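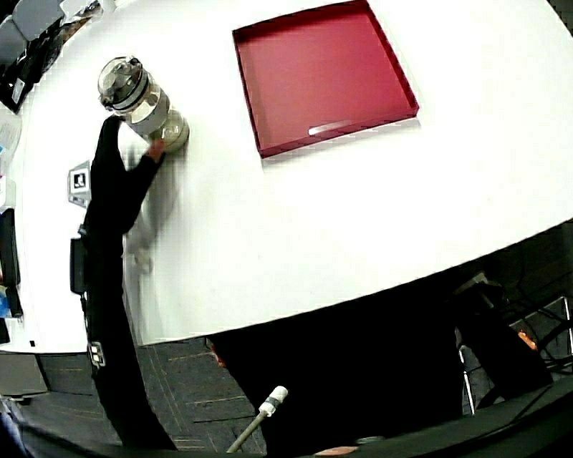 Pick it up, put it down, pick it up again

Esther Mwaipopo has a theory that any job can be made strange by doing it 395 times. She has tested it on a bottle.

"You start to have opinions," she says. "You think, no, that was a lazy reach, I wouldn't want anyone to learn from that one."

Somebody is going to, more or less. Mwaipopo runs the demonstration sessions for Brarker, a manipulation project at Brovusden, where people do small household chores on a white table so that a learning system can be shown how such chores are done. Each go is called an episode. The current chore involves a bottle and a red tray, and when I visit in December the tally for it has reached 572, of which Mwaipopo has personally performed 395. She mentions the figure the way other people mention their golf handicap.

I had come expecting a robot. What I got first was a form about wrist pain, then a cup of tea, then a long talk about where to put the bottle.

"Everyone wants to stand it up neatly beside the tray," she says. "Left to themselves, people are terribly tidy. But if it only ever sees tidy, the first time a bottle's lying on its side it has no idea what it's looking at. So we lay it on its side. We turn it. We put it somewhere annoying."

Does she have a favourite spot?

"I'm not supposed to have one. I do, though. I got told off for it."

The telling off came from a colleague, Ševčík, who goes through the recordings and plotted every starting position on a chart. Hers made a neat little clump. She now draws positions from a list, printed fresh each morning, and says the clump has been framed and hung in the kitchen at Brovton, the project's other site. I haven't been able to confirm this.

The glove takes some getting used to. It's black and fingerless, with a small white cube on the back, and the patterns on the cube let the cameras work out where the hand is and which way it's turned. New starters, she says, hold their arm as if there were a full glass of wine balanced on it.
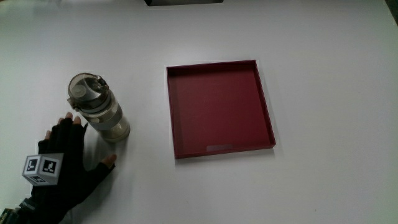

Gloved hand, bottle and tray during a session at Brovusden.

"That's the look we try to get rid of," she says, doing an impression of it, elbow up by her ear. "I tell them to think about what's for dinner. You get much better reaches out of someone who's thinking about dinner."

What gets thrown out? Fewer than you'd fear. An episode goes in the bin if the markers are hidden for too long, if someone talks to the bottle while waving the other hand about, or if the person forgets which hand is wearing the glove. Fumbles, to my surprise, are kept.

"A fumble's useful. You nearly drop it, you recover, and that's worth having in there. I had 2 lovely ones before lunch."

I ask whether it bothers her, spending her mornings teaching a machine something a toddler can manage.

"Have you watched a toddler do it?" she says. "They're shocking. And you can't print them a list."

She lets me try. My first attempt is, by my own judgement, full of natural colour and flair. Mwaipopo watches it back twice without speaking, then asks whether I'd been thinking about dinner. I admit I'd been thinking about the cube.

"Yeah," she says, and reaches for the next position on the list. "Go again."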